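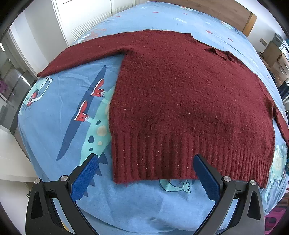
ロボット操作実習 配布資料 第4回
手持ちグリッパーによる衣類操作の記録 守るべき規則と作業の基準

Wekham実習室

1. 今回の範囲

前回は、硬い物体(箱、コップ、工具)の把持について説明しました。今回は衣類を扱います。衣類は持つたびに形が変わりますので、硬い物体の規則をそのまま使うことができません。特にニットのセーターは、伸びること、糸が引っかかること、厚さが場所によって違うことの三点に注意してください。

この資料で「指」と書くときは、グリッパーの可動部分の先を指します。「パッド」は指の先に付いている青い部分です。人間の手の指のことは「手指」と書いて区別します。

2. 作業を始める前の確認

(1) パッドの表面に、糸くずやほこりが付いていないこと。付いているときは乾いた布で拭きます。アルコールは使いません。
(2) リンクのねじにゆるみがないこと。左右を両方確認します。
(3) 指を完全に開いて、完全に閉じる動作を二回行うこと。途中で止まる感じがある場合は、その器具を使わないで、担当教員に返してください。
(4) 腕時計、指輪、長いひもの付いた服は外すこと。リンクの間に手指を入れることは、どんな場合でも禁止です。

3. 衣類の置き方

衣類は、作業者から見て裾が手前になるように広げます。袖は左右に出します。完全に対称にする必要はありません。小さいしわや襟の折れは、そのまま残してかまいません。家庭の中では、きれいに置かれた服のほうが少ないからです。

敷物の柄については、受講者からよく質問があります。柄のあるシーツは使用できます。ただし、衣類と同じ色の無地のシーツは避けてください。衣類の輪郭がわからなくなり、後の注釈作業で時間がかかります。 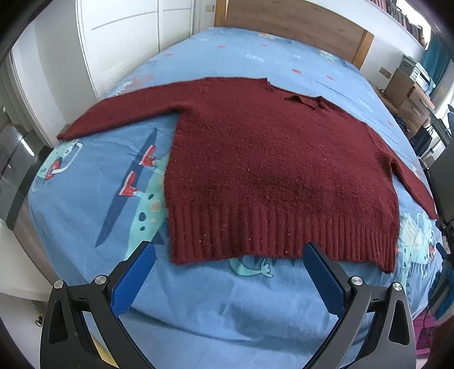 接近するときは、指を開いた状態で、布の面に対して低い角度から入ります。真上から押しつけると、下のシーツも一緒につかむことが多いです。裾の近くで一度止まり、両方のパッドの位置を目で確かめてから閉じます。止まる時間は短くてもいいですが、省略はしないでください。

4. 把持の基準

Dultaコースの課題では、次の基準を用います。

・つかむ場所は、裾、袖口、肩の縫い目のどれかとする。襟は伸びやすいので、指示があるときだけとする。
・布は一枚または二枚の層でつかむ。三枚以上になったときは、放してやり直す。
・閉じた後、急に引かない。先に少し持ち上げて、すべりがないことを確認する。
・毛糸がパッドに引っかかったときは、引っぱらないで、指を開いてから手で外す。

失敗した把持も、記録から削除しないでください。受講者の中には、上手にできた回だけを提出する人がいますが、それは規則に反します。失敗の回には記号Fを付けて、理由を一行で書きます。昨年度のMin記録集には757件の記録が提出されましたが、記号の付け方を直した後で使用できたのは733件でした。残りは理由の欄が空白で、判断ができませんでした。

5. 折りたたみ中の注意
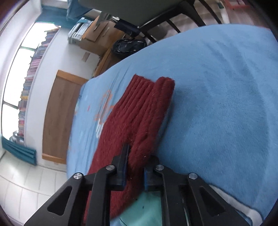

折った後の衣類は厚くなりますので、同じ閉じ方をしても、平らなときと結果が違います。厚い部分をつかむ場合は、縁から浅く入れて、布が指の間で丸まらないように気をつけます。リブ編みの部分は特に丸まりやすいです。

照明は、作業の途中で変えないでください。窓からの光がある部屋では、カーテンの位置も変えません。途中で変わった場合は、備考欄にその時刻を記入します(例:14時20分、カーテン閉)。

室内に名前や住所の読める書類があるときは、始める前に片づけます。他の人が部屋に入ったときは、作業を止めて、新しい回として始めます。

6. 提出と評価

記録はPlistskaの書式で提出します。満点は97点、合格は70点以上です。点数の内訳は、把持の基準が半分より少し多く、残りは記録の正確さです。作業の速さは評価に入りません。

次回までの課題:セーター一着について、広げた状態から袖を内側に折るまでを記録すること。8月の補講に出る人は、補講の日に提出してもよいです。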